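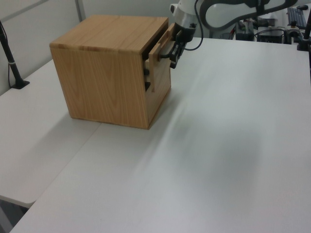
Prala Family Chore Chart
Magnetic weekly board for up to 6 kids

The Prala chart keeps track of who does what at home. It hangs on the fridge or on the wall and has a row for each child and a column for each day of the week. Names go on with a dry-erase marker, so the same board works when cousins or stepsiblings stay for the summer.

What you get
Board with magnetic back
200 chore and reward magnets
Blank magnets for your own chores
Dry-erase marker with eraser cap
Adhesive strips for wall mounting

The printed chores run from easy ones for preschoolers (put shoes away, feed the pet) to jobs for older kids (take out the trash, fold laundry). Each has a small drawing next to the words – children who can't read yet can still find their own. The magnets are too small for children under three. Keep the spares out of reach.

Using the board
Start with two or three chores per child for the first week. Add more once those are getting done without a reminder. Stars can be traded for whatever your family agrees on, such as screen time, a later bedtime or picking the movie.

Care
Wipe with a dry cloth. Marker left on for more than a month may need a little rubbing alcohol. Do not use scouring pads.

Item number: 727
Replacement magnets: item 613
Ships in a flat carton. Returns accepted if the magnet sheets have not been punched out.

Customer comments

Daryna Prokopenko
My two stopped arguing over the dishwasher, mostly. The star magnets are a bit weak on our fridge but fine on the board itself.

Patricio Cuesta
Good size and easy to read from across the kitchen. Wish the marker came in a second color. My teenager ignores it – the seven-year-old checks it every morning.

Arsen Maksymiv
Bought one for our house and one for their grandma's. The wall strips held on painted drywall. They did not hold on tile.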